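Chapter 5
Why Cloth Wrinkles

I used to iron everything, even pillowcases. Then I started reading about fibers and got a lot more forgiving of my closet!

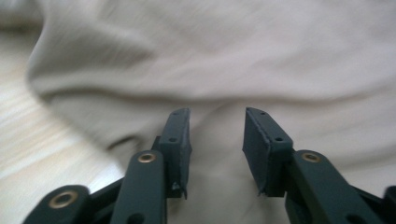

Rumpled fabric, twice over.
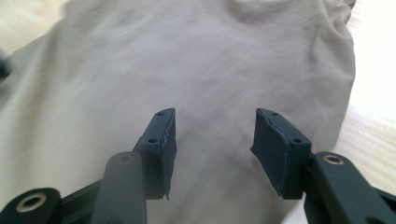

By Chepkoech Ogola

Let's start with a cotton shirt, the kind you leave in the basket overnight (I do it all the time). Cotton is mostly cellulose, long chains held to each other by weak bonds. Water slips in between the chains and lets them slide. When the cloth dries in a heap, new bonds form and the creases stay put.

Wool behaves differently – it's springy, and a wool sweater will often relax if you just hang it up in a steamy bathroom. We'll get to wool in the second half of the chapter, along with polyester and blends.

Before you read on, wad up a damp cotton handkerchief and leave it until it's dry. You'll need it for Activity 1.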